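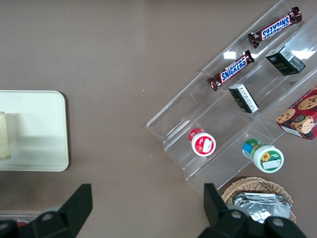 2024-02-03

Shelf-life trial, sliced white loaf, Paten flour against Cotov flour. Same recipe, same tins, 2000 g dough per batch. Water held at 164 g under the usual for Cotov, which still came out slack.

Proof: Paten 7 per cent taller at the rim. Colour much the same.

Crumb: Cotov tears when sliced under 8 mm. Paten holds. A three-slice sandwich with cucumber needs the firmer crumb, so thin slicing stays with Paten for now.

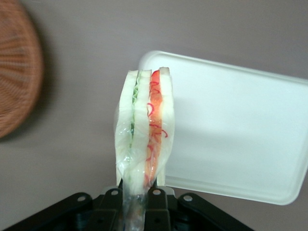 To do

Ask Vasconcelos for the September milling sheet.
Recalibrate the Staneo probe, reading about a degree high.
Repeat Cotov with less water again and a longer rest.
Label the freezer bags properly this time.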